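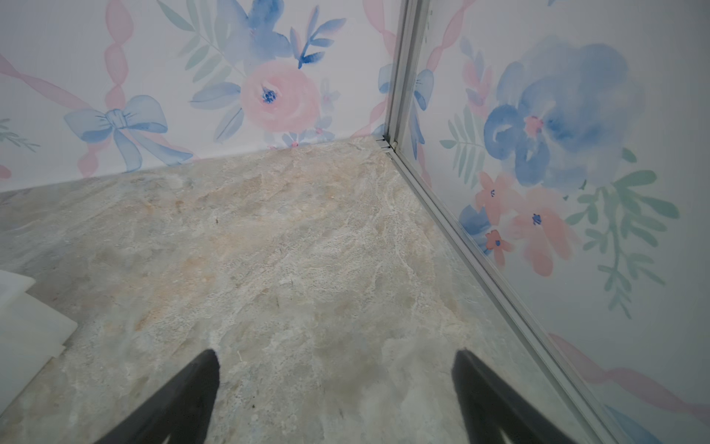 Lining a Small Work Nook with Wallpaper and Marble-Pattern Flooring

4 min read | 11 shares | 5 comments

A work nook needs two surfaces that wipe clean and one place for each hand tool. Most of the effort goes into the inside corner, where the two wall pieces and the floor piece meet.

Floor first. Cut the marble-pattern sheet to the full footprint and lay it before the walls go up. A mottled pattern in gray, cream and beige hides dust well, but it also hides small screws. Sweep before you kneel or set anything down. Run diagonal veins in one direction across any seam.

Walls second. Large motifs such as bows, ribbons and roses show a bad match sooner than a small repeat does. Dry-fit each piece and mark the top edge in pencil. Place the biggest motif clear of the corner, then hang outward from it. Wrap the first piece past the corner by a finger's width, crease it with a plastic smoother and overlap the second piece on top. Trim at the floor line with a new blade – a dull one tears pastel papers along the print.

Small tools. Keep a shallow open bin on the floor of the nook for whatever is in use. White plastic is a good choice: a black screwdriver shows up against it at once, and the same screwdriver on a patterned floor does not. 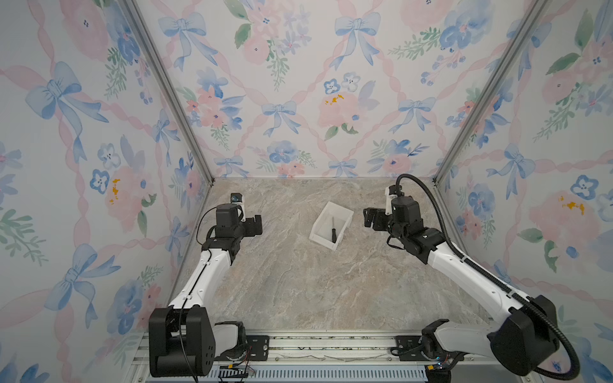

Limit the bin to the tools for the current job. Anything else goes back on the shelf before the next job starts. Rinse the bin in November when you do the windows, and dry it fully before metal goes back in.

Cleaning. Use a damp cloth on the floor and a dry one on the paper. Avoid abrasive powder on any surface with a sheen.

Comments

Simin Kordestani
Does the overlap show once the paste dries? Mine left a ridge.

Waldemar Pawłowska
@Simin double-cut it. Straightedge down the overlap, one pass through both layers, peel out the waste strip.

Lovely Espiritu
I put the walls up first and regretted it. Gap along the whole back edge.

Gholamreza Safavi
What blade do you use for the floor sheet?

Naomi Kimaro
Hook blade for the floor, snap-off for the paper.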